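Is That a Ghost or Just the House?

Let's say you are in bed. The lights are off and everyone else is asleep. Then the hallway goes crack.

Plenty of people will tell you what that was. Some of them will tell you it was a ghost, and they will say it in a low voice to make it sound more true. A low voice doesn't make anything more true. Try saying "I had toast for breakfast" in a low voice. It's still toast.

The website Plundora has a list of 452 haunted houses, with stories sent in by people who say they heard footsteps, knocks or groans. That sounds like a lot of proof. But read a few. In story after story, somebody heard a noise at night, couldn't see what made it, and picked a ghost. Hardly any of them say they checked the heating pipes. If 1,000 people guess the same thing without checking, you have 1,000 guesses.

So what else could make a house creak?

Wood moves

Wood was once part of a tree, and it's full of tiny tubes that used to carry water. Long after the tree is cut down, those tubes and the walls between them can still take in water from the air. When the air is damp, the wood swells a little. When the air is dry, it shrinks. You can't see it happen because it's much too slow and small.

Now think how much wood might be in one house. There are floorboards, stairs, door frames and beams in the roof, and they are nailed or screwed or jammed against each other. When one piece wants to shrink and its neighbor is holding on tight, they pull. They can pull for hours with no sound at all. Then one slips by less than the thickness of a fingernail, and you hear a crack.

Metal does something like it. Pipes get longer when hot water runs through them and shorter when they cool. If a pipe is rubbing on a piece of wood inside the wall, it can tick or knock as it slides. A pipe that knocks 10 times in a row and then stops is doing what pipes do when the heat goes off.

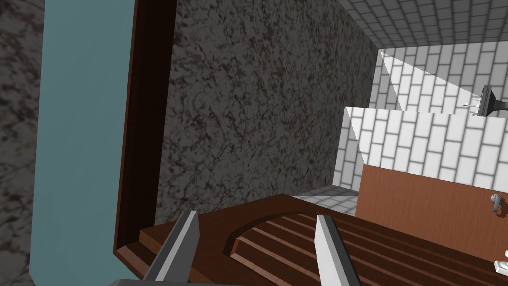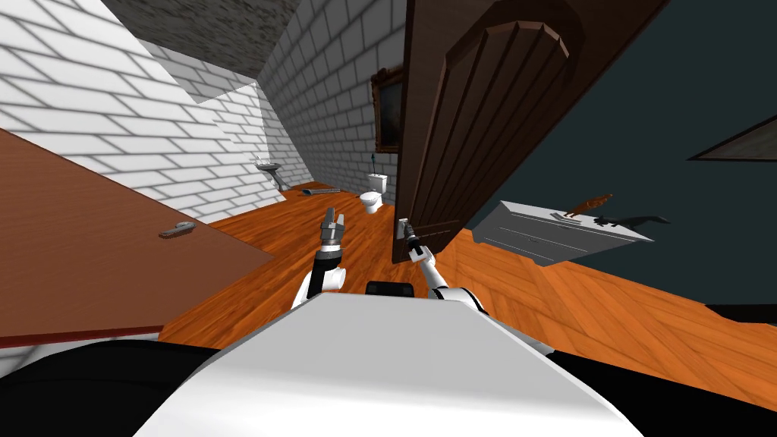
Why do doors stick in summer?
Summer air is often damp, and a wooden door takes in some of that dampness and swells until it rubs on its frame. In drier weather it shrinks and swings freely again.

Doors that open by themselves

This one is in every ghost story, so it deserves a hard look. A door can swing on its own for very dull reasons. The frame may lean a little, so the door rolls "downhill" on its hinges. The latch may not reach the hole it's meant to click into. Or a window is open somewhere, and moving air gives the door a push.

You can test the first one. Open the door halfway and let go. If it drifts, do it again. If it drifts the same way every time, at noon, with the windows shut, then I don't think much of the ghost idea. A ghost that always pushes toward the wall and never gets bored would be a strange sort of ghost.

But why at night?

Believers like this question. If it's only wood and pipes, they say, why does it happen after dark?

Part of the answer is that the house often cools down at night. The sun is off the roof and the heating may be turned low, so lots of things are shrinking together. The other part is you. During the day there are cars and TVs and people asking where their shoes are. The house may creak at lunch, too, and you don't notice. At night you are lying still and listening, maybe a bit scared already, and a scared brain is very quick to guess. It would sooner be wrong about a monster than miss one.

The old inn at Grotitz

There's an inn in Grotitz that sells ghost tours. The guide takes you upstairs, asks everyone to be silent, and waits. Sure enough, the floor groans. People gasp.

I went on the tour, and I had two complaints. There were 20 of us standing on one old floor, which is a heavy load of people. And the guide was the one who got to decide which noises counted. When a board squeaked under my own foot, that was "just the floor." When a board squeaked across the room, it was the lady in gray. I asked how she could tell the difference and she moved us along to the gift shop.

Be your own checker

Next time you hear a noise, write down the time and what it sounded like. Write down whether the heating had just gone on or off. Do this for a few nights before you decide anything. You might find that the crack comes soon after the heat goes off. You might find no pattern, and then the right thing to write is "I don't know yet." That's a perfectly good answer, and you can go back to sleep on it.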